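4.3 Recording a folding task

These steps apply to student teams using the Mirnix hand-held grippers in the Fotholm robotics club.

1. Fasten the backdrop behind the table and smooth it as far as possible.
2. Connect the cable to each gripper. Leave enough slack for the full reach of the arm.
3. Place one garment on the table, within reach of both operators.
4. Start the recording, then bring the finger pads to the edge of the cloth -- slowly, and without lifting the wrist.
5. Save each attempt under the team number. A full set is 20 attempts.

Caution: Keep fingers clear of the gripper jaws while the trigger is held.

Note: Denim is stiffer than shirt fabric and needs a wider opening.
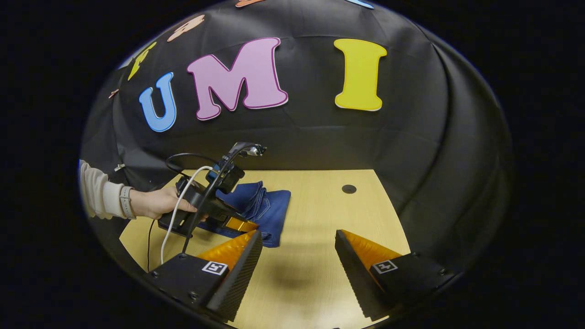
May a failed fold be kept in the set?
Failed folds are kept, provided that they are marked as failed in the team log.

6. Release the trigger before putting the gripper down.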